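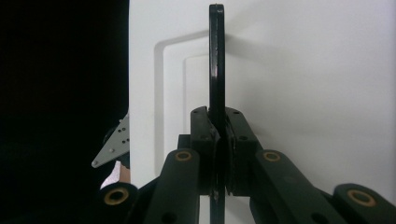 Press accreditation in Vernarlow

Press accreditation in Vernarlow is the system that decides who gets to report from inside polling stations, counting halls and the regional assembly. I covered two elections there before I started writing up entries like this one, so forgive me if I wander a bit (I still have the lanyards in a drawer).

Background

Vernarlow had no formal press card for a long time. You turned up, gave the name of your paper and somebody waved you in. That ended after the August vote in which reporters from the Piveck Courier and a handful of radio stations were kept out of the counting hall at Cokport. The stations complained, the Courier ran a blank front page, and the assembly promised rules. What we got was the Abdelaziz Code, named for the street where the press office stands. People always assume it was a person!

How it works

The Code runs to 16 articles. Applications go to the press office on Abdelaziz Street and close on 6th February in an election year, which catches out freelancers every single time. A card costs 200 crowns for staff reporters and the same for freelancers, a sore point I'll come back to. Holders can enter any polling station for up to 5 minutes while voting is going on, and can stay in a counting hall until the result is signed. Photographing a marked ballot will lose you the card on the spot.

At the last election the office issued 515 cards. Community radio got very few of them, mostly because small stations have to send in a full year of program logs and plenty of them don't keep any.

Criticism

Reporters in Piveck have always said the fee is fine for a big newsroom and rough on anyone paid by the story. I agree with them, having paid it out of my own pocket twice. Article 9 gets the most complaints, though. It asks for "balanced conduct" and never says what that means, so editors tend to play it safe and hold back stories until the count is over. The press office says it has never pulled a card under Article 9, and I haven't found a case either, but I did see copy get softer when it came up in the newsroom.

See also

Cokport counting hall dispute
Piveck Courier
Elections in Vernarlow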